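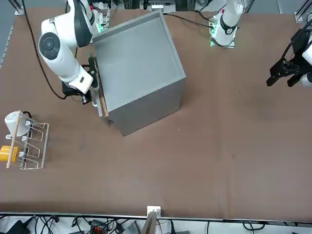

The laboratory in Grikville is on the ground floor, behind a bicycle shop, and the person who leads the drawer study there asked me to write about the method and leave the team's names out. We talked on a Friday, when the arms were in use, so we often had to stop and wait.

The study is called Flistik. Its question is simple to say: when a robot with two arms learns a task from human demonstrations, is it better to have many demonstrations of the same kind, or fewer that are different from each other?

"In the beginning we only collected," the researcher told me. "We had 2,000 demonstrations and we were proud. Then we turned the cabinet a little on the table, and the policy went to the place where the handle used to be. It pulled at the air."

After this the team changed its way of working. The cabinet now gets a new angle after every 15 demonstrations, and the operator may not choose the angle. It is drawn from a list before the session starts. A second laboratory, in Ibarra, repeats the same list with its own operators.

I asked why a drawer, when there are so many other things in a kitchen or an office.

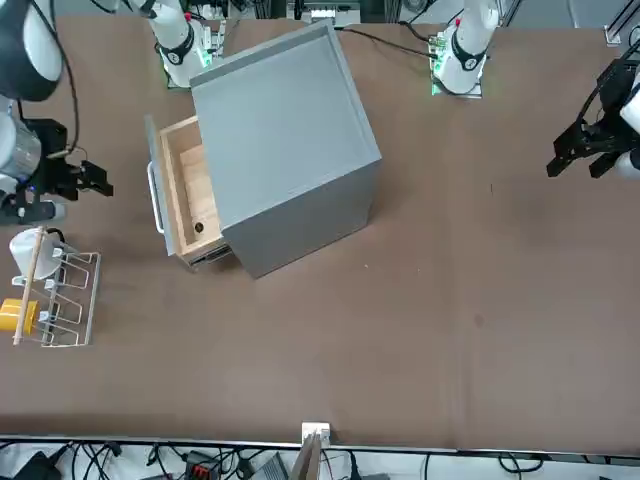 "A drawer has one direction in which it wants to move," the researcher said. "If the gripper pulls a little to the side, the runners complain and the motor current goes up. So we have a measure of how well the robot understood the angle, also when the drawer opens in the end. With a cup you do not get this so cheaply."

The comparison itself was small. The team trained one policy on demonstrations with a fixed angle and one on demonstrations with changing angles, and gave each of them 30 trials at angles that were in neither set. The second policy did better, with less pulling to the side. The researcher did not want me to make this too big.

"It is one cabinet and one table. We have 3 operators, and one of them is much smoother than the others. Maybe part of the result is that person. We have to separate this before I believe it fully."

The recordings are sorted with Bivum, a program the group wrote for itself. It marks the moment when the gripper closes and the moment when the drawer begins to move. The time between the two was longer in the failed trials, and the group did not expect this. They are now looking at whether a long wait can be used as a warning, so that the arm lets go and tries again.

The next round will start in September, with a second cabinet that has a round knob.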